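Hard water film on shower glass, vinegar no longer works

Posted in Home Care by Carnosness

Our water tests at 28 grains. The shower door is plain tempered glass, no factory coating that I know of. Until March a weekly wipe with white vinegar kept it clear. Now there is a gray haze on the lower third that vinegar does not touch, even after 36 minutes under wet paper towels. Is this scale or damage to the glass?

Hernard
Get a water softener. Problem solved.

Pandey
It can be either, and the test is simple. Dry the door completely, then run a fingernail over the haze. If it feels rough, it is scale. If it feels smooth and the haze disappears when the glass is wet, the surface is probably etched.

For scale, use a cleaner with sulfamic acid, mixed as the label says. Keep it off marble and other natural stone. Five minutes, rinse, repeat. Do not let it dry on the door.

For light etching, use cerium oxide paste on a felt pad at low speed - around 900 rpm - and keep the pad moving and damp. Deep etching means a new panel. I paid 200 dollars for mine, without hardware.

Skip sandpaper of any grit. A squeegee after each shower does more than any spray.
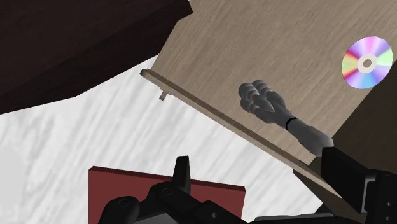
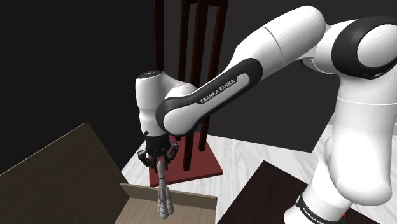
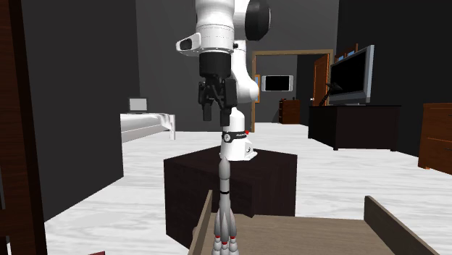
Trornance
One correction on the cerium oxide: try it on a bottom corner first. Some doors have a coating the owner never heard about, and the paste takes it off in patches. I would also do the fingernail test in two or three spots, as mine had scale near the hinge and etching by the handle.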